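Irero Follower Arm, teach-by-hand kit
White printed arm, two-finger gripper, wrist camera. Move the leader, the follower copies.
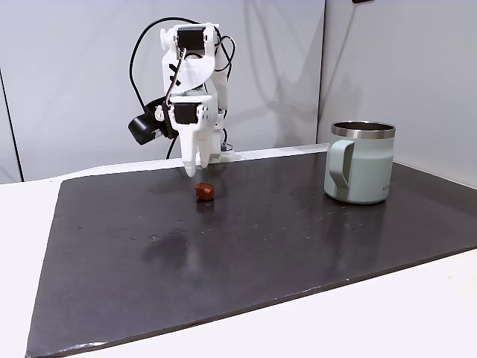 In the box
Leader arm + follower arm, assembled
Wrist camera w/ mount
4 table clamps
Power supplies, USB cables

Recording a task
Plug in leader first, then follower. Hit record, do your pick, hit stop. Small cube is a good starter, 4 clean runs before you try anything harder. Bad run? Delete it rightaway, dont keep it.

Price
700 kit, 900 with spare servos. Ships from Hilten.
Questions: Kinga Dudás, sales desk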